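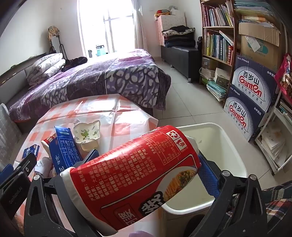 How to budget for hand-held grippers (and all the bits that go with them)

Posted 2023-10-19

If you've been given the job of kitting out a small team to record everyday household tasks by hand, the good news is that it costs far less than putting arms on tables! The less good news is that the gripper price on the quote is only part of the bill. We planned our first round at Skellingate in March, got a fair bit of it wrong, and the method below is what we use now.

Step 1: Write down the jobs before you look at any kit

Start with a plain list of what people will pick up. Ours began with rubbish off a table: noodle cups, small boxes, packets, crumpled tissues, all going into a bin. Put the widest item at the top. A large instant-noodle cup is a lovely test piece, with a wide rim, a narrower base and paper sides, and it can be held across its length as well as across its middle. If the jaws you're looking at can't open far enough for your widest item, cross them off now and save yourself the postage.

Step 2: Decide on singles or pairs

Tidying goes much more naturally with two hands. One holds the bin or the box flap, the other does the picking. So count pairs for each person who'll be working at the same time, then add one spare single for the whole group. A spare pair sounds sensible, but we've yet to need both halves on the same day.

Step 3: Cost the wearing parts

Pads first. Soft textured pads are what touches everything, and they pick up grease, crumbs and dust at a wonderful rate. Ask the seller:

Are pads sold on their own, or only with the jaw?
Can you change them with an ordinary screwdriver?
What do the pivot screws cost, and are they a standard size?

We put aside 15 per cent of the gripper price for pads and screws. So far that has covered us nicely.

Step 4: Price the quotes on the same footing

We had two. Volia came in at £1,228 for a pair with cables, a case and one set of spare pads. Kälin quoted £1,071 for the pair and nothing else. Once we'd added £100 for a case and cables, the gap was down to £57, and we still had pads to buy. Make a little table with one row per item and fill in every box, even if it's a nought. It takes ten minutes and it's oddly satisfying.

Step 5: Plan for real rooms

This is my favourite part. Real homes are full of things — patterned bedspreads, bookcases, stacked cartons, shiny tablecloths with the light bouncing off them — and that variety is what you're paying for. You don't need to buy furniture. You do need money for travel, a small thank-you for the household, and a bag of groceries to restock what gets used up.

Go and look at the room first if you can. Check these:

Where the daylight comes from, and whether there's a curtain to draw
How much floor there is between the table and the bed or shelves
Sockets for charging

Step 6: Storage and checking time

Footage fills drives quickly, so buy double what your first sum suggests. Then put down hours for somebody to look through it. We track ours in Gokus, but a spreadsheet would do perfectly well for a small group.

Step 7: Buy one pair, then wait a fortnight

Order one pair, use it on your Step 1 list, and keep a note of every part that gets loose or grubby. Change your pad figure if you need to, then place the main order. Ask for the delivery charge to be held between the two orders. Kälin agreed to that by email, Volia wanted it on the purchase form.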